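3.2 Materials and wash protocol

Towels were bought new from one supplier (Sultix, cotton terry, mixed colours) and handed out to households in Gollosside in October. Each household got 6. Participants were told to wash as they normaly would, no instructions on detergent or temperature, and to keep a laundry diary. Diaries came back in varying condition. Where wash temperature was missing we used the household's own median.

Line drying was the default for most of the sample. Tumble dryers were used mainly in the wet weeks, see Section 4. Fabric softener coded yes/no only; brand not recorded, which in hindsight was a mistake (L. Tahiri, field notes).

Absorbency was tested by the sink method, 500 mL of tap water, towel laid flat and not pushed under. Colour loss was scored by two raters against an unwashed control kept in a dark cupboard. Raters disagreed most on the oranges and greens, less on the greys. Disagreements went to Hubáček, whose score was final.

Storage matters more than we expected. Folded towels keep their creases and the pile flattens along the fold, so readings taken at a fold line come out low. All readings were therefor taken at least a hand's width in from any fold. Stack order was left to the household, although several told us the top towel gets used and the bottom one never does (Figure 1).

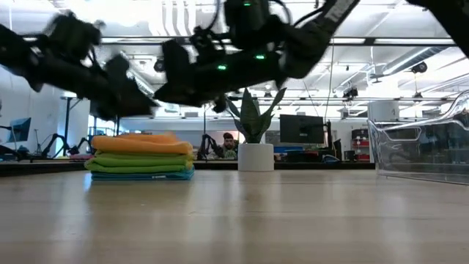
Figure 1. Folded towels in a stack, orange over green.

3.3 Limitations

One town, one supplier, hard water. Self-reported diaries. No hotel or gym laundry, where wash loads are heavier and the results may well differ.

Related items
Chraibi: Pile height and drying time in cotton terry
Tahiri and Hubáček: Keeping a laundry diary, notes on method
Tekora: Hard water and household linen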